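The Gripper That Thought It Was Holding Something

I've been promising a post about the gripper fault for ages, and now that the thing is fixed (mostly fixed, see the end) I can finally write it up. It was the best bug I've had all year and I learned more from it than from anything that went right.

Quick catch-up if you're new. I work on a project called Tonedus, which is a pick-and-place setup: one arm, soft padded fingers, and a list of ordinary objects it has to pick up and put down again somewhere else. Fruit, drink cans, small boxes. The planning software is Morkik, which I like a lot and will defend to anyone. The padded fingers came from Fleltwood. They're great on soft things. An apple is about the friendliest object there is for them.

Cans were fine too, until May.

What happened was that the arm came down beside a can, closed, reported a good grasp, lifted, carried nothing at all across to the drop position, opened, and reported a successful place. The can hadn't moved! The log said success. I watched it do this four times in a row before I believed it, and then I went back through the records and got a sinking feeling, because I'd been trusting that success number for weeks.

So I did what I should have done much sooner and ran 100 picks on cans while sitting there with a notepad, writing down what I saw with my own eyes next to what the log claimed. The log gave itself a perfect score. My notepad had 12 misses. Every one of them was the same kind of miss, with the fingers coming down a bit to one side of the can and closing on air.

Two separate things were wrong, and that's why it took me so long. I kept finding half an answer.
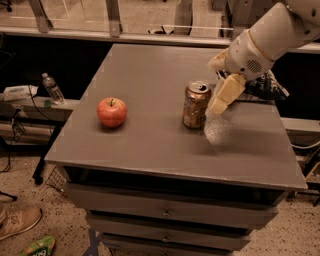
The first half was position. The camera was estimating where the can stood, and the estimate was drifting sideways whenever there was glare on the label. Shiny metallic printing is nasty for this. The apple is glossy as well, but it's round and mostly red, and the estimate for it barely budged. With the can, a bright patch would get treated as the edge, and the whole target shifted over. I could make it better or worse just by turning the can a little on the spot, which I found so satisfying that I spent most of an evening doing it.

The second half was the one that scared me. The grasp check was supposed to work like this: close the fingers, look at how far they traveled, and if they stopped early then something must be between them. Sensible! But the padding on the fingers is thick, and it had been swelling out of shape a little with use. The pads were touching each other before the fingers reached the "closed on nothing" position. From the controller's side, that looks exactly like holding a narrow object. So it happily reported a grasp every time, can or no can.

I should talk about the safety part too, because there was one. On one of the misses the fingers didn't land beside the can, they landed on the rim of it, and the arm kept pushing down. There's a force limit that should stop the motion, and it did, but later than I expected. I checked the setting and it was 900, when I was certain I had put in 30. Those are different units. I'd typed my number into one screen and the controller was reading its limit from a different file, still sitting at the default. Nothing broke and nobody's hand was near it, but I hit the stop button anyway and then sat very still for a minute.

Please go and check yours. I mean it. Read the limit back from the controller itself, with the arm powered, and don't trust the screen you typed it into.

For the fixes: the target estimate now comes from two views taken a moment apart, and if they disagree the arm backs off and looks again. The grasp check has a second condition, a small lift and then another look at the tabletop to see if the object is still standing there. It's slower and I don't care. New pads went on, and the fully closed position gets measured fresh at startup every morning instead of being a number I wrote down once. The force limit lives in one file now. One!

I ran the notepad test again afterward and the log and I agreed on every pick. It still missed a couple, but it knew it had missed, and it went back and tried again, and I may have cheered out loud.

What's left is the drift itself. I'd like to try a Lacroix polarizing filter over the lens, which a few people suggested in the comments last time. If anyone has used one on a moving arm, tell me whether it stays put, because mine is held on with tape at the moment and I don't love it.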